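Visitor Day Demo: Set-Up Guide, Section 3
Laundry pick-up routine, bedroom start
Driston site, rev. 3/3/20

Read all of it before you power anything. Last open day we lost the first group because whoever was on had skipped to step 6.

Before doors open

1. Arms homed, E-stop on the lanyard. Lanyard on the operator, not on the door handle.
2. Check both wrist cameras in the Grallora viewer. Left first. Put the left feed on the visitor screen.
3. Lay out the clothes. One gray, one teal. Drop them on the duvet, don't fold, don't smooth.
4. Keep a gap between the two pieces. Touching pieces get picked up as one and then you have a long talk about perception with somebody's uncle.
5. White tray on the low stool. Tray first, then check the stool doesn't rock.

Note: wrist feed goes soft at close range. Fixed focus. Do not chase it with the lens ring, just tell people what they are seeing. 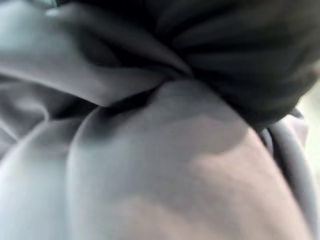 Fig. 3-1. Wrist camera, close range. Soft focus is normal.

If the feed is black, not soft, reseat the plug at the wrist and restart the viewer. Error 719 means the same plug again.

Running the bedroom part

6. Visitors stay behind the tape. Max 20 per group, kids to the front.
7. Operator calls "arms live" out loud. Wait for somebody to answer.
8. Bring both hands up open, palms facing, and hold. Good moment to talk, people want to look at the fingers.
9. Load program Jolance-3. Speed at the demo setting, never 100.
10. Say which piece goes first. Then start.

CAUTION: nobody walks between robot and bed while arms are live. Includes staff. Includes you, to fix a sleeve.

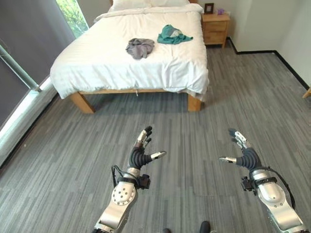
Shabani Nyaga asks that the hold in step 8 be longer: "People at the back only get a look once the front row crouches. Give it a slow count before you load anything, and say the word 'hands' so they know where to look."

OK, done, slow count it is. Goes for the Gwilliam script too, same step, diferent number.

Tray part

11. Clothes go in the tray, either order. Don't promise visitors an order.
12. Left hand works the tray. Right stays open and up, clear of the stool.
13. Watch the cables. A cable should loop freely along the arm. If it pulls tight, stop.
14. If cloth hangs over the rim, let it. Tidy after arms are off.
15. Call "arms off". Only then lift the tape. 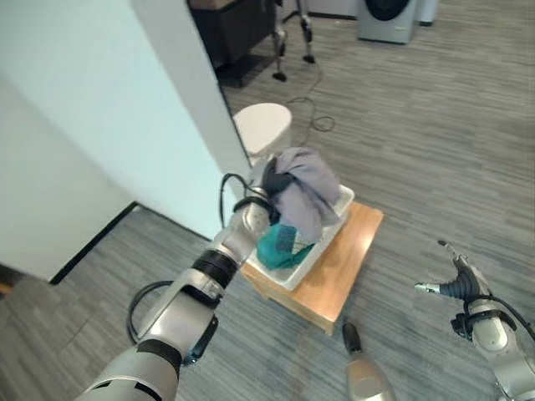
Fig. 3-2. Left gripper on the gray cloth, teal underneath. Right gripper open.

Missed grab: let it retry once, then E-stop and reset from step 3. Say "reset" on the mike, visitors dont mind.

Between groups

16. Clothes back on the bed, see 3 and 4.
17. Wipe fingertip pads, dry cloth only.
18. Battery check. Swap at the amber light, not at red.
19. Sign the run sheet. Aled Bevan has the spare sheets and the key to the charger cupboard.

Shut-down is Section 4.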